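Where the Paper Towels Go: Restroom and Classroom Waste at Feltum Hall

Student project report
Cletus Villanueva
Last updated: December 2021
6 comments | 21 shares

Background

Feltum Hall is a three-story classroom building with restrooms on every floor and a small kitchen on the second. In June the building switched from electric hand dryers back to folded paper towels. The dryers were old and two of them had stopped working. After the change, the trash from the restrooms went up and the bags were filling before the evening pickup.

My project looked at how much of the building's trash is paper towel, where it gets thrown away, and whether it could be collected separately and composted. The course asked for a project that one student could finish in a semester with a small budget, so I kept it to one building.

What I read first

Paper towels are made of short fibers. Each time paper is recycled the fibers get shorter, and by the time they end up in a towel there is not much length left to work with. For this reason most recycling programs do not take used towels, even clean ones that were only used to dry hands. Composting is different. Plain towels break down well in a compost pile and count as a "brown" material, the same as dry leaves or cardboard. Towels with cleaning products or grease on them are a problem for some composters, and the rules change from one hauler to the next.

The hauler for our building is Pirudlow. I called their office and was told they accept hand towels in the compost stream if the towels are in a compostable bag and no other trash is mixed in. A bag with plastic in it gets sent to the landfill with everything else.

The towels themselves come from a supplier called Nanier, in cases of 3000. The building manager let me look at the order sheet for the fall. Before the dryers were taken out, the building ordered one case at a time for the kitchen. It now orders 6 cases at a time.

Method

I sorted trash on two evenings, one early in the week and one late. I used gloves, a tarp and a hanging scale. Each bag was marked with the room it came from. I split the contents into paper towels, food, bottles and cans, other paper, and everything else, then weighed each group.

I did not sort bags from the restroom stalls. Only the bins by the sinks were included.

I also talked to the evening cleaning staff and to the people who run the Mercado, which is the snack counter on the first floor. They use their own bins but share the same dumpster.

Results

Paper towels were the largest group by volume in every restroom bag. By weight they were lower than I expected, because dry towels weigh very little. The heaviest group in the whole building was food and drink left in cups from the Mercado.

The restroom bins by the sinks were close to clean. Nearly everything in them was towels, with a few gum wrappers and one coffee cup. The classroom bins were mixed, and I would not try to compost anything from them. The kitchen bin was the worst, with towels stuck to food containers.

The cleaning staff told me the bags are changed when they look full, and that a bag of towels looks full long before it is heavy. This means a lot of liners are thrown out partly empty of anything but air.
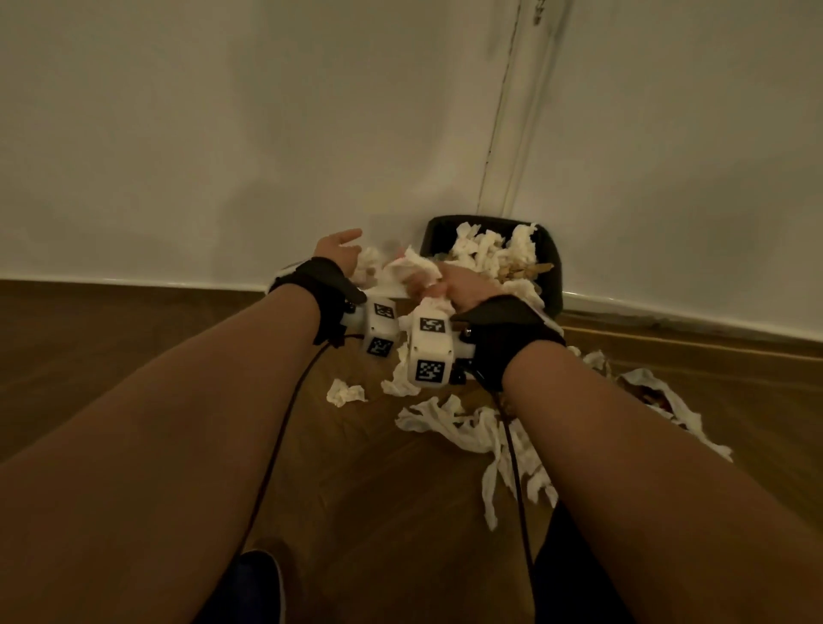 Volume turned out to matter more than weight for the people who handle the bags. A folded towel lies flat in the dispenser and takes up almost no room. Once it has been crumpled in a hand, like the white one at the black plastic wastebasket, it holds a lot of air and does not flatten again without being pushed down. I tried this with 21 clean towels from the dispenser. Stacked, they fit in my coat pocket. Crumpled one by one, they covered the bottom of a small bin and came a good way up the side.

Problems

Two evenings is not enough to say what a normal week looks like. The second sort was just before an exam period and the building was busier than usual. My scale also did not read well at low weights, so the numbers for single restroom bags could be off. I left them out of the report and used only the totals for each floor.

Recommendations

1. Put a compost bin next to the sinks in each restroom and move the regular bin closer to the door.
2. Leave the classroom and kitchen bins as they are for now.
3. Use a sign with few words. The staff said long signs do not get read.
4. Ask Pirudlow for a price on one extra compost pickup per week - the person on the phone could not quote one.

I gave a copy of this report to the building manager. She said the first-floor restrooms could be tried in the spring if the price is reasonable. The sorting sheets are in a folder in the department office.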